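Search this site
Type and press enter

Zurnulcombe Supper Nights: Your Questions

2 min read

What is a supper night?
One long table, five courses and a wine with each, on the last Monday of the month. Saskia McAlister picks the bottles and talks about them until the soup arrives.

How many seats are there?
30. We once tried 12 more and everyone ate with their elbows pinned.

What does it cost?
$200 a head, wine and tip included. Parking is extra, and so is your second opinion on the Tidura red.

Can I bring my own bottle?
You can, for a corkage fee and a long look from Saskia.

Do you cater to vegetarians?
Gladly, with two days' notice. Telling the waiter over the lamb doesn't count as notice.
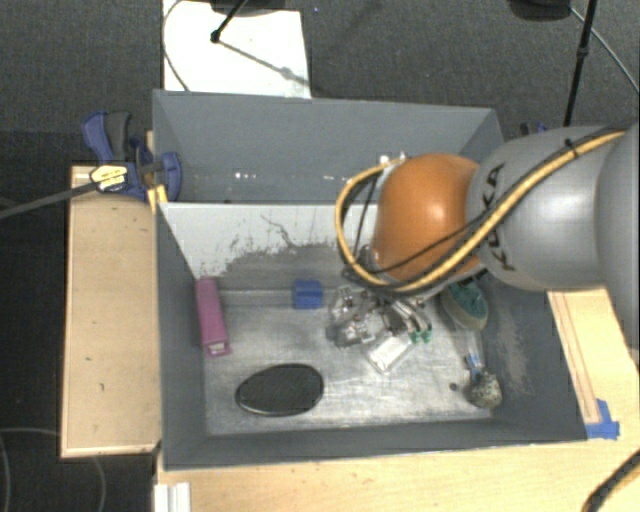
What should I wear?
Whatever you'd wear to dinner at the house of a friend who owns cloth napkins. Jackets are welcome and ties are your own business.

Can I cancel?
Up to Friday noon for a full refund. After that, send a hungry friend.

Related
March menu: Tidura by the glass
Dinner with the Vestergaard cellar
Gift cards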